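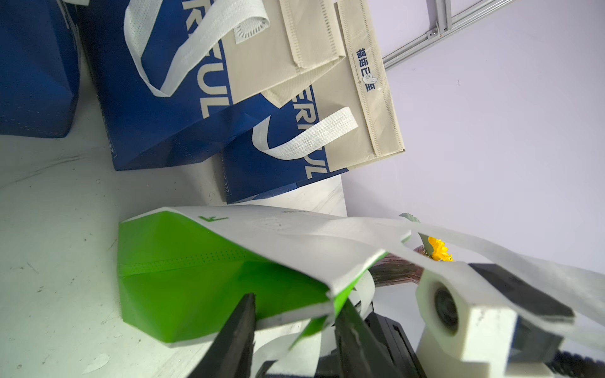
Prellotmont's borrow-a-bag program grows to three new neighbourhoods

PRELLOTMONT - Forgot your bags again? Starting in February, shoppers in Sundavley, Brøndum and Hunwood will be able to take a clean, sturdy tote from a rack by the market entrance, fill it up and bring it back whenever they're next passing through.

The Prellotmont Bag Library began last spring as a single rack beside the downtown bakery stalls. We put out 400 donated bags and hoped for the best. By the end of the season shoppers had borrowed a bag 2,716 times, and the rack was fuller in October than it was on opening day - people kept dropping off the extras from under their kitchen sinks!

"We thought we'd be begging for bags by June," the Bag Library team said. "Instead we were asking around for more shelf space, and we couldn't be happier about it."

There is no sign-up, no deposit and no due date. Bags can go back to any rack in town, so a tote borrowed with your peaches in Hunwood can come home by way of Brøndum. Returned bags are checked over, wiped or washed depending on what they're made of, and mended if a handle has started to give. Non-woven totes, cotton and canvas are all welcome. Please shake out the onion skins first.

The expansion also adds a second shelf at each location for gift packaging. Flat boxes, rigid boxes with their lids, ribbon and tissue in good shape can all be left there and taken for free. The idea came from regulars at the Sundavley flower stall, who wanted something nicer than newspaper for birthday bouquets and hostess gifts.

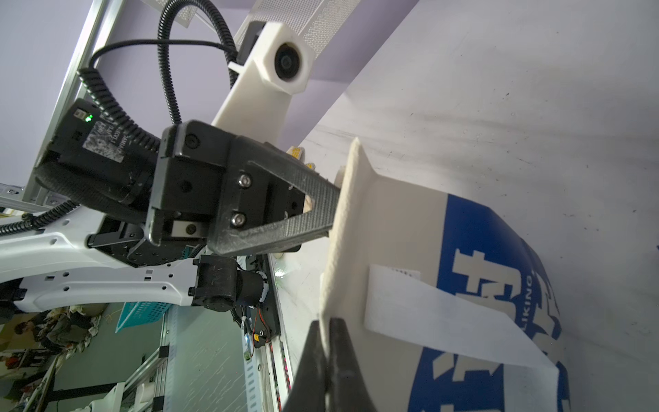 White box with a broad royal blue band and large Chinese characters.

To stock the new racks, we're hoping to collect 500 more bags before opening day. Drop-off bins are at the Prellotmont library, the Hunwood arena lobby and the Brøndum post office counter. Bags of any colour are fine, with or without a store logo, as long as the seams are sound. We can't take plastic produce bags or anything with a broken zipper.

Market hours are 8 a.m. to 1 p.m. in all locations, and the racks go out when the stalls do.
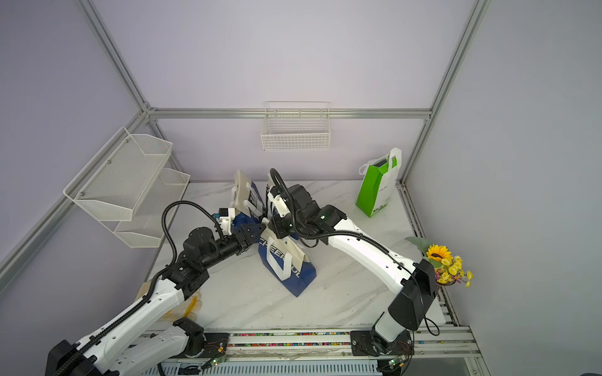 Bags and a bouquet of flowers on a white marble-patterned tabletop.

Media inquiries and offers of shelving can be left at the Prellotmont market office during market hours.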